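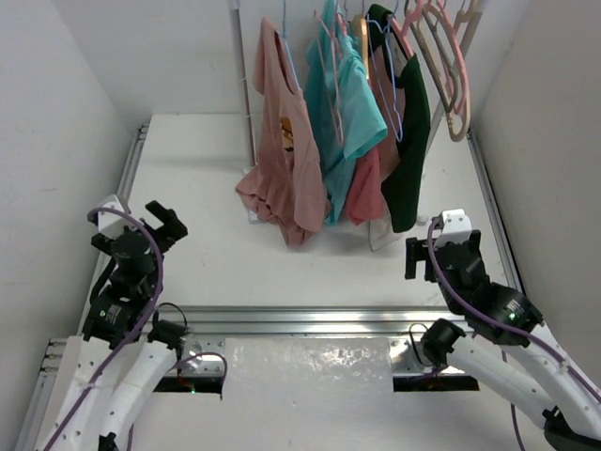
09/06/2023

I've been promising Anas Salameh that I'd write down how we look after the laundry cell, and since he is taking over half of the upkeep this fall, I've run out of excuses. So settle in, because I've never managed to explain this thing to anyone in under an hour and I don't expect to start now.

For anyone who wandered in from elsewhere on the blog: the cell is called Sakero. It's two arms in a white box with a clothes rack at the back, and it spends its days learning to handle shirts and hangers. I didn't design it. I inherited it when the group moved over from Jurholm, with a binder of notes, a bag of spare screws and a left arm that sagged a little when you powered it down (it still does, bless it). I've grown very fond of it.

## Cables first, always

If you only have five minutes in the morning, spend them on the purple cables. Each arm has one that starts up at the gripper and comes down along the links toward the base, and most of our lost days have come from those two cables and nothing fancier. They get tugged when the wrist rolls over. They get pinched in the ties. Last November the right one wore through its jacket where I had strapped it too snugly at the elbow, and I spent the better part of a week blaming the software, the driver, the power supply and finally my own eyesight before I ran a thumb along it and felt the nick.

Since then I've left the right cable a generous loop. It looks untidy and visitors do like to remark on it, but the arm can reach all the way to the rack without pulling anything tight. The way I set the length is to move the arm by hand, power off, into the farthest pose it will ever need, and tie the cable there. Then fold the arm back and make sure the slack can't catch on the corner of the table. Do it in that order! I did it the other way around for months.

## The grippers

The fingers need wiping more often than you'd think. Cotton sheds. You won't notice it on any one shirt, but after a few hundred grabs there's a fine gray felt building up on the pads and the grip starts to go slippery at the collar, which is the very place you need it most. A lint-free cloth and a little alcohol will do it. Let them dry before you start up again.

While you're in there, put a finger on the white mount and give it a gentle wiggle. It should feel like part of the wrist. If there's any play at all, take the screws out one at a time, clean them, put on a tiny dab of threadlocker and snug them back up. Please don't lean on the driver. I cracked one mount by leaning on the driver, and the replacement from Mahrous took 28 days to arrive, during which I was very poor company.

I keep a counter in the log for grab cycles, and I change the pads every 500. We were at 3868 when I closed the book last night, so there's a pad change coming up at 4000 and Anas, my friend, that one is yours.

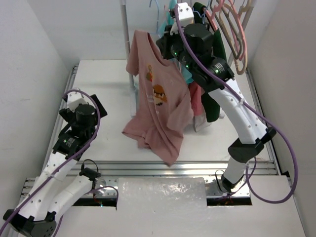
*Right arm holding the pink T-shirt by the collar, left arm up with its gripper empty.*

## The rack and the clothes

The rack is the part people skip, and I did too, for an embarrassingly long time. It's a clothes rack, how much care could it want? But the arms learn where things are, and if the pole gets nudged while somebody is hanging shirts, everything after that is a little bit off. I've put two pencil ticks at its foot. Check them after you load the rack, and again after lunch if you've had guests.

As for the shirts themselves, I like a real mix of colors and lengths. The pink one with the mushroom-headed character on the front is everybody's favorite, and it has been through the wash so many times that it behaves differently from the rest, all floppy at the hem. I keep it in on purpose. The dark green one is long and hangs straight and gives you a nice easy start when you want to know if the arms are in a good mood. Spare hangers go together at the right-hand end of the rail. They tangle, and you'll need to comb them apart every so often.

## Waking it up

My morning order is power, then look for the green lights on both arms, then a slow homing move with my hand near the stop button, then one practice grab on each side with a rag. I don't hang a single shirt until both grabs have come out clean. If one arm comes up without its light, reseat the connector at the base before you try anything cleverer.

Wipe the tabletop down at the end of the day, and run a cloth along the rails too. Draltwood sent us a little brush for the grooves with our last order and I love it more than is reasonable. It lives in the top drawer, next to the spare ties.

I still owe you all the piece about calibrating the wrists, and I'll get to it once the new pads are on. Anas, the log is on the shelf and the good hex keys are in my coat pocket, so come find me.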